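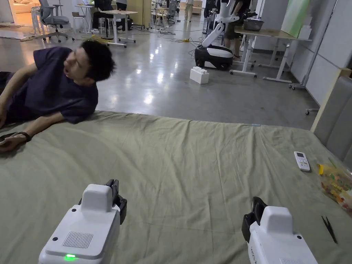 Onidano Home Help, ticket 89
Opened 1st September by Ratree Thongsuk
Product: Nouri sheet, large
Status: open

Hello to whoever picks this up, and thank you in advance! We bought the Nouri sheet for the big room at Brurneck and I do love how it feels, but I can't get it to lie flat. I smooth it out in the morning, I go and make my tea, and when I come back it has creases running every which way. I've washed it 2 times, warm and then cool, and it made no difference I could see.

Reply from Vidar Dahlgren
Hi Ratree, sorry about the creases, and thanks for such a clear note. Could you tell me how you dry it, and whether things tend to sit on it during the day? Small items hold the fabric in place while the rest gets pulled around them, and then you get those long folds.

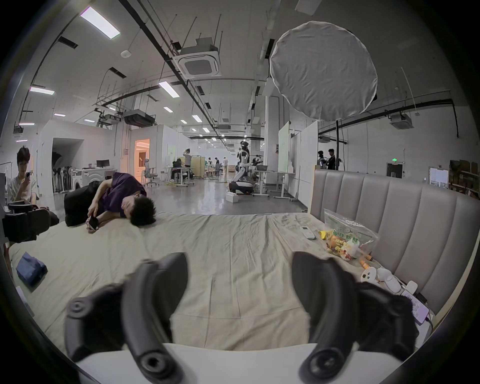
Reply from Ratree Thongsuk
Well, guilty on that one. The remote for the air conditioner lives there, and so does the bag of candy, and people will lie down with their phones (I do it too, it's the best spot in the house). For drying I use the machine on high until it stops, and then I'm afraid it waits in the drum until I remember it. I also go over it with a soft blue cloth to pick up crumbs, and I wonder if that drags it.
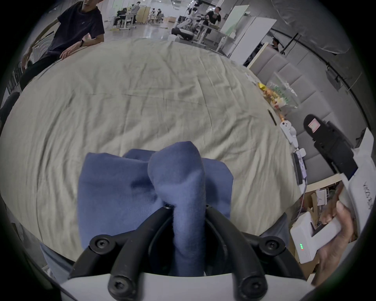

Reply from Vidar Dahlgren
The cloth is fine, just lift it between strokes so it doesn't pull. I'd start with the drying. Use medium heat, take the sheet out while it's a little damp, and spread it right away with everything cleared off, then pull from the corners. Give it 7 days like that. If it's no better, write back here and I'll ask Roya Shojaei about an exchange.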